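The Dark Basket: A Small Gallery

Home / Galleries / Table and Shelf / Baskets

I started this page for my own memory, because I keep many baskets and I forget which one I liked and why. The brown one here is my favorite of the Dristov group. In my notebook it has the number 1306, and the notebook is the only place where this number means something. I write mostly about the weave, because the weave is what I look at when I choose a basket for the table.

1. Pattern and rim

It is woven in more than one way. One part is a lattice with small openings in the shape of diamonds and triangles, and another part has close ribs with narrow grooves. A thicker braided band runs between them.

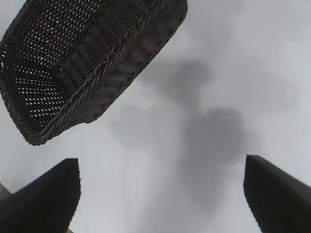

I learned basket words late, from a thin booklet by Wunton that I bought for 300 at the Carnegie street market. The booklet calls this kind of edge a "rope border." I like the name and I use it for every basket with a twisted rim, even if a real weaver would maybe correct me. For cleaning such a border I take a dry paintbrush with soft hair, and I go along the twist, never across.

2. With the round piece

A dark basket wants something light next to it. I have tried white napkins and also a gray stone, but a pale, smooth and round thing is still the best company for so much texture. 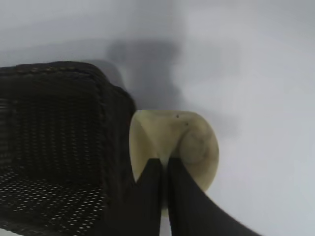 Cream disc upright at the corner of the basket, with two tiny dark specks near its top.

3. On the white table

On a dark shelf you lose the shape of a basket like this. On white you can follow the whole rim, and you notice that the front left corner flares out a little. I do not try to press such corners back. Zirside, where I bought two bread baskets last October, advises to put a wet cloth on the corner and a heavy book on top, but this is advice for willow and I would not do it with a cord of another kind.

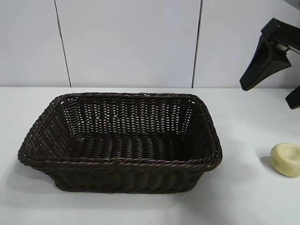 For bread I always put a cloth inside first, folded double, so the crumbs do not go down between the ribs. For keys, letters and small soaps no cloth is needed.

4. Looking inside

The floor is woven more tightly than the walls, in small parallel ridges, and a slightly lighter band crosses the middle where the strands change direction. I could look at this part for a long time.
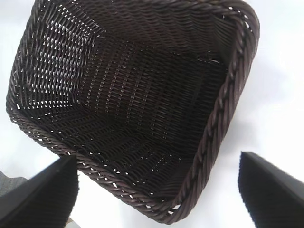 Mirela wrote under the gallery: I have a similar one for rolls and I turn it upside down over the sink every Tuesday and tap the bottom with a wooden spoon. More crumbs come out than you would believe! Do you wash yours with water, or only brush?

Only brush, until now. The next gallery will be the round baskets with lids.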